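Tondwood Tabletop Gripper Kit: gallery
Home / Workshop / Kits we sell / Gallery

Hello and welcome to the picture page! I'm Younes, and I look after the Tondwood kit here at Skusivine, from packing the boxes to answering your emails (usually with a mug of tea going cold next to me). People keep asking what the gripper looks like doing a job, as opposed to sitting on a product page against a nice backdrop, so this page is for that.

A bit about what you get, for anyone who's landed here from a search. The kit is a two-finger gripper with its cable, the mounting screws, a spare pair of pads and a printed guide of 21 pages, which Dae-han Hwang wrote and which I've been told off for calling "the leaflet". It'll grip things up to 50 mm wide. Wooden blocks are a lovely place to start: they're cheap, they've got flat sides and you won't cry if one ends up under the fridge.

Fitting it takes one hex key and a bit of patience. Do the screws up loosely first, get everything straight, then tighten. I always forget and do it the other way round!

We sell it two ways. The plain kit is the gripper by itself, for people who already have an arm they like. The Won bundle adds the controller and the Fetemard software, so you can record a move and play it back without writing any code. If you're teaching a class I'd go for the bundle, and do ask me about the school price, which starts at 9 kits.

Dae-han's favourite beginner exercise is picking one block out from beside another without knocking its neighbour. It sounds easy and it isn't, at least for the first hour. Go in slowly, keep the fingers level and open them wider than you think you need. His notes on it start on page 2 of the guide.

Right, on to the work itself. Click to see it larger. 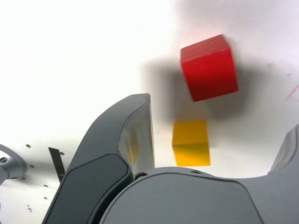

Grey fingers, a yellow cube between them and a red wooden one just beyond.

Got a Tondwood of your own? Send me your pictures and I'll add them in March, when I next give this page a tidy. Spare pads are back in the shop too, and they'll go in the same parcel as a kit if you order them together.

Back to Kits we sell | Ask Younes a question | Delivery and returns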